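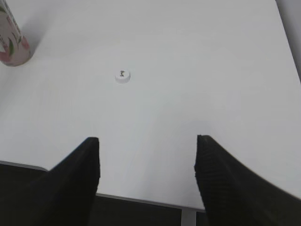
6.3 When the gripper stops short of a small, pale part

Oh, this one catches nearly everybody sooner or later! The Drimance arm lines up nicely on a white cap lying on a white tabletop, fingers open, and then it just sits there until fault 53 comes up on the panel.

1. Press Pause and wait for the amber light. Please keep your hands off the table until it shows.

2. Open the Etport panel and read the contrast score. Anything under 40 is too low for a white part on a white top.

3. Lay a dark mat under the part, move other items well clear (a can off in the corner is fine), and run Find Part again.

4. Press Resume at low speed, with a finger near the stop button.

CAUTION: Never nudge the part while the fingers are open. The arm can start up again 2 seconds after a fault clears.

Note: If fault 53 comes back, go to section 6.4 and redo the wrist camera set-up.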